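Two Arms, One Dustpan: Splitting a Contact Task by Phase
Speaker notes, Halyna Vakulenko, Serneck project
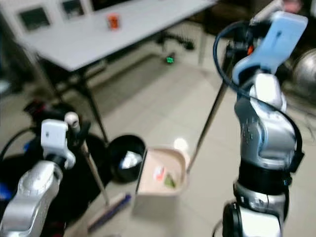 Slide 1. Broom in the left gripper, dustpan in the right, bin behind.

Slide 1 (leave up while people sit down)

Name, project, thanks to the Nernden group for the loan of the lab. Say early that the talk covers one method and one result. The hardware is stock and I will not spend time on it.

Point out the scrap of paper and the green piece in the pan. Those two kinds of debris behave differently under bristles and will come back on slide 6.

Slide 2. The problem

Sweeping into a pan looks like one skill. In the data it is at least three: bring the pan to the floor, move debris across the lip, lift and empty. Each has its own contact pattern. A single policy trained on whole episodes averages over them. The usual symptom is a pan that lifts a little too soon, while the broom is still pushing.

Do not say "coordination" without defining it. For this talk: the timing error between the two arms at a phase change.

Slide 3. Data

656 demonstrations, all teleoperated, all with long-handled tools. One operator drives both arms. We dropped 114 from training. Reasons are in the backup slides: tool slipped in the grip, operator restarted partway, or a dropped video stream. They are kept in the archive with a flag.

No force sensing at the wrist. Expect a question on this. Answer: motor current is logged, and it is noisy but usable for telling floor contact from no contact.

Slide 4. Method

We call it Gokilham. Two action heads, one per arm, on a shared encoder. Between them sits a small phase estimator that outputs a distribution over phases. Each head receives the full distribution, so a doubtful estimate gives a blended action and no hard switch.

Phase labels come from hand marking on 80 episodes. The estimator is trained on those and then labels the rest. We looked at active selection of episodes to mark and dropped it. It gave no gain over random choice at this size.

Walk through the diagram left to right. Pause at the arrow from the phase estimator to the right arm head. Most of the effect comes from that arrow.

Slide 5. Baseline

Same encoder, same data, same training length, phase estimator removed. Parameter count matched by widening the heads. The Romaniuk variant goes on this slide too: it has the phase input but uses a hard switch. People will ask which part matters, so the comparison must be on screen before the result.

Slide 6. Result

Show the timing plot first, success rates second. Median timing error at the lift falls by 11 control steps against the baseline. The hard switch gets part of the way there but has a long tail. When its estimate flickers, the pan moves up and down near the floor and the lip loses contact.

Debris type: flat paper tends to slide under the lip if the pan is tilted even slightly. Leaf pieces catch in the bristles. The method helps with the first and does nothing measurable for the second. Say this plainly. It is a limit of the tool motion in the demonstrations, where operators rarely shook the broom.

Slide 7. What fails

Regrasp. If the handle rotates in the gripper, neither head recovers. The phase estimate stays confident and wrong. Play the clip once, no sound, no comment until it ends.

Glare on tile. Bright reflections near the pan shift the estimate toward "debris present." Random brightness changes in training reduced this and did not remove it.

Slide 8. Next

Hand marking is the slow step. We are testing whether current traces alone can give the first phase boundary. Early runs from August are promising for pan contact and poor for the end of the sweep. Do not show numbers from these runs.

Skip to slide 9 if under two minutes remain.

Slide 9. Contact and code

Leave up during questions. Training code is released with the paper. Demonstrations follow once the flagged episodes have been checked again.

Backup A: list of dropped episodes by reason
Backup B: effect of the number of hand-marked episodes
Backup C: current traces, left and right arm, same time axis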